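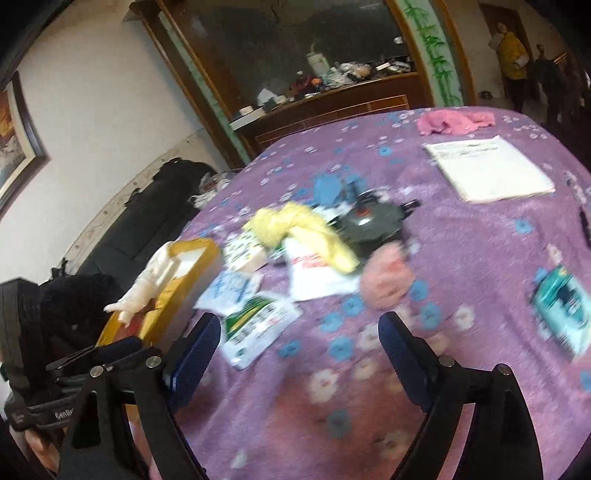 Odow

Ticket 703: Moving inventory, bedroom boxes, items not matching list
Status: Closed
Category: Packing and labels
Opened: Tuesday, 8:40 a.m.

Problem as reported

I'm using Werketti to keep the inventory for a move in June. The bedroom list is supposed to have 154 items on it. When I print the box sheet, 17 of them show up under "No location." I spread things out on the bed to sort them and I still can't get the list to agree with what I have. The same items keep dropping off after I assign them to a box.

Setup

Werketti on a phone, list shared with one other phone. Labels printed at home on plain paper and taped on. Medium boxes from Brindano, plus whatever product boxes we kept. Plan limit is 200 items per room, so I'm under it.

What I tried before opening the ticket

Signed out and back in. No change.
Deleted the box called "Bedroom misc" and made it again. The unassigned count went up, then came back to 17 after I reassigned everything.
Turned off sharing on the second phone. No change that I could see.
Printed the sheet again. Same items missing.

Notes from the sort, 10:15 a.m.

Started with the yellow cardboard box, which was open on the blanket with the white plush toy leaning out of it. The box is on the list as an item. The toy is on the list as an item in that box. The toy shows "No location."

Went on to the cloth things. The yellow cloth, the light blue folded one and the pink towel at the back of the bed were all entered as "linens, loose." All three show "No location." The purple flowered blanket is listed under "Bed" and has never dropped off.

Papers next. The stack with green print along the top is listed under "Documents" and is fine. The white sheet with blue writing was never entered at all, so that one is my mistake. Added it.

Packages: the white one with the green and black label was entered by scanning, and it's fine. The teal and white box was also scanned and is also fine. The small white bottle was typed in by hand under "Bedroom misc" and it shows "No location."

Reply from support, 11:30 a.m.

Thanks for the detail. Please check whether the items that drop off were put into a box that is itself listed as an item. When a container is entered as an item and also created as a box, Werketti keeps two records with the same name. Anything assigned to the item record prints as "No location." Open the container, tap the name, and look for the word Item or Box under it.

Follow-up, 12:05 p.m.

Checked. The yellow box was in there twice, once as Item and once as Box. The toy was on the Item one. "Bedroom misc" was also in there twice. I had typed it in as an item when I first set up the room, and that one stayed when I deleted and remade the box. "Linens, loose" was only an Item and had no box at all.

Steps that fixed it

1. Opened each duplicate Item record and moved what was in it to the Box record with the same name.
2. Deleted the empty Item record. It asks twice.
3. Made a box for the linens and moved the three cloth things to it.
4. Closed the app on both phones, opened it on the main one first, and let it sync.
5. Printed the box sheet again.

Result: unassigned went from 17 to 2. The last two were typed in with a space in front of the box name. Fixed those by hand. Unassigned is now zero.

Still open on my side

Removing the two container entries and adding the sheet changed the total, so the number on my old printout is wrong. I'm throwing out the old printout.
The Achari label template cuts off long box names. I'm using short names for now. Separate ticket if it still does it after the next update.

Support note, 2:20 p.m.

Duplicate container names have been passed along as a request for a warning message. No date for it. Closing as solved. Reply to this ticket if items drop off again.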